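Living Well on a River That Isn't Yours Alone: Household Water Tips for Dry Months

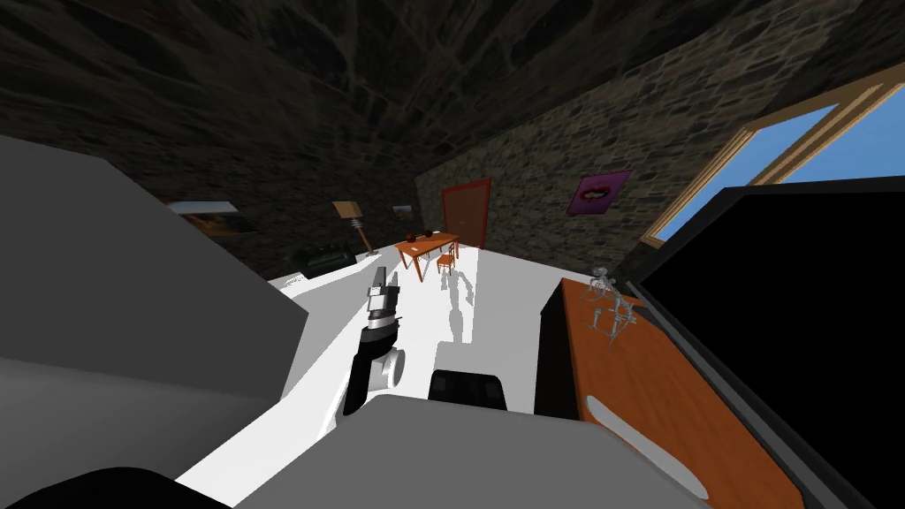
By R. Juhász
Home and Water Columnist, the Wolurmont Household Page
15/04/2026

Those of us in the lower valley have been hearing about the Prondov dam for so long that it's easy to let the whole thing wash over us. The upstream district wants to fill its reservoir, our side wants a guaranteed flow through the summer, and the talks at Clurnlow have been put off again until October. I can't settle any of that from my kitchen, and I don't suppose you can from yours, but we all have a tap, and there's a good deal to be done with it while the two sides argue.

Start with the cold water you lose waiting for the hot. In my house it takes a good long while to come through to the upstairs bathroom, and for years I let it go straight down the drain without a thought. Now I keep a bucket in the tub and catch it. It's perfectly clean water, and it does for the mop, the houseplants, or flushing the toilet if you pour it briskly into the bowl.

Store some drinking water too, in case the district cuts the supply overnight the way it did two summers ago. Use food-grade containers with tight lids, wash them with dish soap, rinse them well, and fill them from the cold tap. Write the date on a bit of masking tape and change the water every six months. I do mine when I change the clocks — otherwise I'd never remember. Keep them somewhere cool and dark, away from the paint cans and the gasoline for the mower.

When the river runs low, our water tends to come out harder, and you'll see it first in the kettle. Fill the kettle halfway with equal parts white vinegar and water, bring it just to a boil, unplug it, and leave it for 40 minutes. Pour it out, rinse it a few times, then boil a plain kettleful and throw that away before you make anybody a cup of tea. A clogged shower head can be tied up in a bag of the same mixture for an hour or so, though go easy if yours has a brass or gold-colored finish, as vinegar can spoil it.

Please check your toilet for leaks, even if it seems quiet! Put a few drops of food coloring in the tank and don't flush for 15 minutes. If color shows up in the bowl, the flapper is most likely worn, and a new one is cheap and goes in without tools in most toilets. Ours was leaking all last spring and I'd been blaming the garden hose.

As for the garden, water early in the morning and put it down at the roots, slowly, so it soaks in. A thick layer of straw or leaves over the soil holds the damp wonderfully (keep it back a little from the stems or they'll rot). Water left from boiling potatoes or pasta is fine for the beds once it has cooled, provided you didn't salt it.

A reader wrote to ask whether dishes should be done by hand while the restrictions last. If you have a fairly modern dishwasher, run it full and scrape the plates instead of rinsing them. If you wash by hand, as I still do, use one basin for washing and another for rinsing, and do the glasses first, while the water's clean. The rinse basin can go out to the tomatoes afterward, as long as you've been sparing with the soap.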